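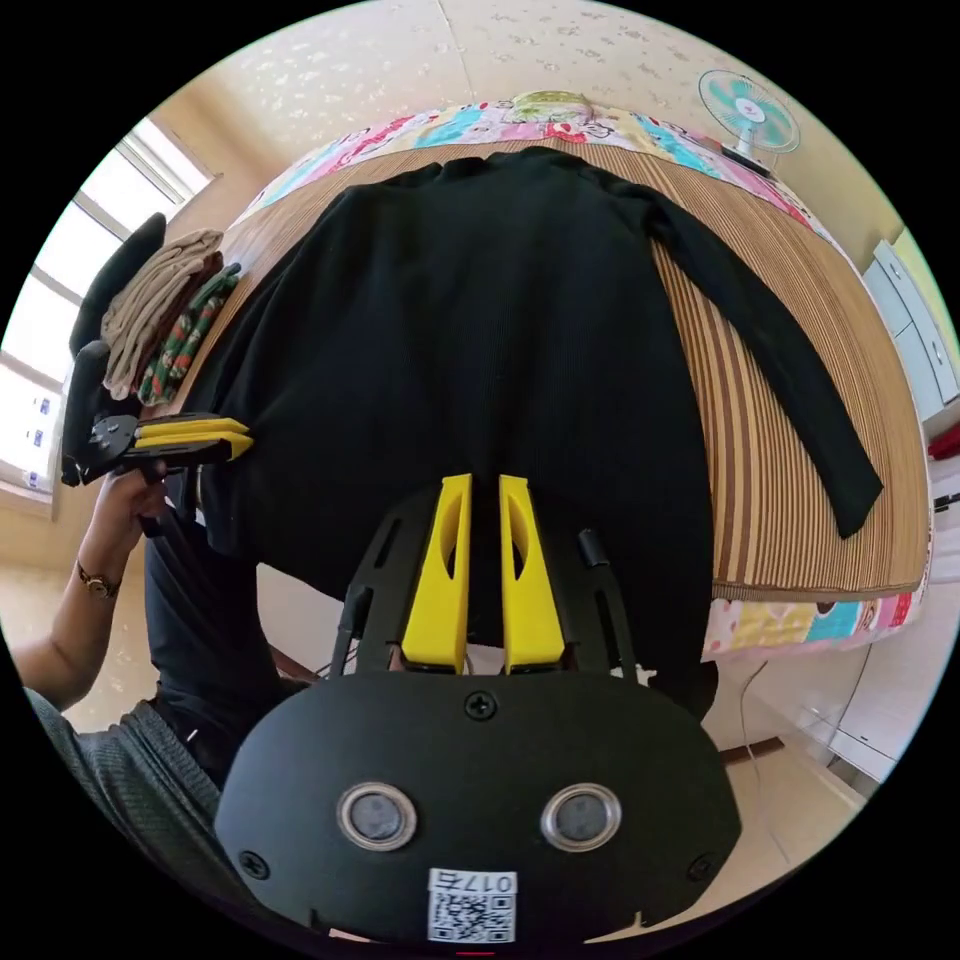 Figura 7. Jersey negro de canalé extendido en plano sobre la cama.

4. Lavado y secado de prendas de punto

¡Llegamos a la parte más agradecida de la guía! Con el programa Lana de su lavadora Villix puede lavar en casa jerséis que quizá lleva años mandando a la tintorería. El tambor se mueve poco, el agua no pasa de 30 °C y el centrifugado se queda muy por debajo del que usan los programas de algodón. Lea la sección entera la primera vez; después le bastará con los pasos numerados.

4.1 Antes de lavar

1. Mire la etiqueta cosida de la prenda. Si aparece la cubeta tachada, no la lave en la máquina ni a mano.
2. Vacíe los bolsillos, abroche los botones y suba las cremalleras hasta arriba.
3. Vuelva la prenda del revés. El canalé y el punto trenzado lo agradecen muchísimo, sobre todo en los puños.
4. Mida el largo y el ancho de sisa a sisa y apúntelos. Los necesitará en el apartado 4.3.
5. Meta las piezas más finas en una bolsa de malla.

Nota: lave los colores oscuros por separado las primeras veces. Un negro nuevo puede soltar tinte durante varios lavados.

4.2 Programa Lana

1. Cargue el tambor sin apretar, como mucho hasta un tercio de su capacidad.
2. Vierta detergente líquido para lana en el compartimento II. Deje vacío el compartimento de prelavado.
3. Gire el selector hasta Lana. En la pantalla aparece el tiempo restante.
4. Pulse Temperatura hasta que se lea 30, o el símbolo del copo si prefiere agua fría.
5. Compruebe el centrifugado. El valor de fábrica es 400 rpm y puede bajarlo a 0 con la tecla de la espiral.
6. Pulse Inicio.

PRECAUCIÓN: no seleccione 1480 rpm para prendas de punto. Esa velocidad está reservada a toallas y ropa de cama de algodón, y puede afieltrar la lana sin remedio.

PRECAUCIÓN: no use lejía ni detergentes con enzimas en lana o seda.

Nota: si la pantalla muestra E19, la carga está mal repartida. Abra la puerta cuando se apague el piloto del candado, separe las prendas con las manos y vuelva a pulsar Inicio.

4.3 Secado en plano

Este es el truco que más cambia el resultado, ¡y no cuesta nada! Una prenda mojada colgada de una percha se alarga por su propio peso, y luego cuesta mucho devolverle la forma.

1. Saque la prenda sosteniéndola por debajo con las dos manos. No tire de las mangas.
2. Extienda una toalla seca, coloque la prenda encima y enróllelo todo junto. Presione el rollo sin retorcerlo.
3. Desenrolle y pase la prenda a una superficie plana protegida con otra toalla seca.
4. Acomode el cuerpo con las palmas hasta recuperar las medidas que apuntó. Estire después las mangas con suavidad y junte las varillas del canalé en el bajo y en los puños.
5. Dele la vuelta cuando la cara superior esté seca al tacto y cambie la toalla si la nota húmeda.

Nota: mantenga la prenda lejos de radiadores y del sol directo. Una habitación ventilada es ideal, aunque el punto grueso tarde hasta el día siguiente.

4.4 Si usa también la secadora Hollau

El cesto fijo Makori (se vende aparte) permite secar un jersey con aire templado mientras el tambor gira sin moverlo. Funciona de maravilla con los gruesos.

1. Encaje el cesto en las dos pestañas de la puerta hasta oír el clic.
2. Coloque una sola prenda, con las mangas dobladas hacia dentro.
3. Elija Cesto y programe 70 minutos.
4. Termine el secado en plano según el apartado 4.3.

PRECAUCIÓN: retire el cesto antes de volver a usar cualquier otro programa.

Para guardar las prendas, pase al apartado 4.5, Doblado y bolsas antipolilla.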